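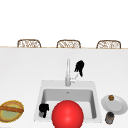

Collecting kitchen demonstrations in simulation: what we kept and what we threw out
Speaker notes, Flinon workshop, afternoon session

Opening

Thank the Lanberg group for the room. Say up front that this talk is about the data and has very little about the model. If people want training curves, those are in the other talk.

One sentence on the project: Kingi is our set of sink and counter tasks, recorded by people driving two simulated hands, and Clekden is the software they drive them with. Everything today comes from the sink kitchen. We have other rooms but they are not finished.

Say the numbers early so nobody waits for them. We recorded 3,610 attempts. We kept 1,092. The target was around 2,000 kept, so we are a little past the halfway mark. Leave that on the screen for a bit.

What one example is

An example starts when the operator presses the pedal and ends when they press it again. In between we store hand poses, object poses, the joint on the faucet lever, and the instruction text. Images are rendered afterward from the stored state. This matters for later in the talk, so go slowly here.

Rendering afterward means we can change the camera or the lighting without asking anyone to do the task again. It also means the operator's view and the view the model gets can be different. We got burned by that in July. Operators had a view from the side and could see into the sink. The model's view had the front of the basin blocked. We had a batch of good-looking demonstrations where the deciding moment happened in a place the model could not see.

Fix was simple: operators now drive from the same view the model gets. They are slower. They complain. The data is better.

Layouts

The kitchen itself stays put: sink, faucet, white counter, the chair backs along the far side. The loose things change. Bread in the bowl in one layout, a green fruit in the dish in another, a small jar to the right of the sink or to the left of it. We have 100 layouts and the operator does not pick. Clekden deals them out.

Early on we let operators pick. They picked the easy ones, as anybody would. Half the layouts were hardly touched and we didn't notice until we plotted it. If you take one thing home from this section, plot your layout use in the first week.

Mention that some of the loose objects have nothing to do with the task. They stay in. A model that has only seen a clean counter goes wrong when there is a plate next to the sink.

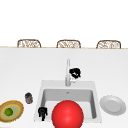
A reviewer of our draft asked why we bother with human operators at all when the simulator knows where everything is, and said a scripted planner could fill the whole set overnight.

Give this a proper answer, it will come up again in questions. We tried the planner. It produces clean motion and all of it looks the same. It never approaches a lever badly and then corrects. Our operators do that constantly, and the corrections are the part the model was missing. We still use the planner to check that a layout can be solved before we hand it to a person. So it earns its place, just earlier in the process.

If someone pushes on cost: yes, people cost more. Move on.

What we reject

Go through these quickly, the table is in the handout.

Objects passing through each other. This is the largest group. Fingers go into the rim of the sink or into the side of the jar and the physics lets it happen for a few steps. We reject any attempt where the overlap goes past the threshold, even if the task got done.

Wrong instruction. The operator did a perfectly good task that was not the one on the card. We used to relabel these by hand. We stopped, the relabeling took longer than recording a new one.

Long pauses. Somebody stops to drink coffee with the pedal down. Short pauses are fine and we leave them alone. We trim nothing inside an attempt, because trimming made the hands jump.

Tracking loss. The glove drops out and the hand freezes or snaps somewhere odd. Clekden flags most of these. The rest get caught in review, or they don't.

Near misses. These go in their own folder. They are not in the 1,092. We think they will be useful for training a success detector but have not done it yet, so don't promise it.

Review

Every attempt gets watched once at double speed and the kept ones get watched again by a different person at normal speed. We look at stills too, picked from different points in the attempt. With dark hands against a pale counter you can find a hand quickly even at low resolution. Fine contact is harder. For anything to do with grip we go back to the stored state and read the contact values.

Reviewers disagreed most about what counts as finished. We wrote it down per task, one line each, and disagreement dropped a lot. Should have done that before recording started.

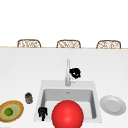
What we would change

Same view for operator and model from the first day.

Layout assignment by the software from the first day.

A tighter overlap check that runs live, so the operator hears a tone and can restart. Right now they find out afterward that the attempt was no good, and that is bad for morale.

More left-hand work. Our operators favor the right hand and the data shows it. Mirroring the scene helps some but the faucet lever ends up on the wrong side.

Questions

Likely ones: transfer to a physical kitchen (not tested), release date (after the second kitchen is in), whether the rejected attempts will be released (yes, with the reason attached to each).

If time is short, skip tracking loss and the left-hand point. Handouts are by the door.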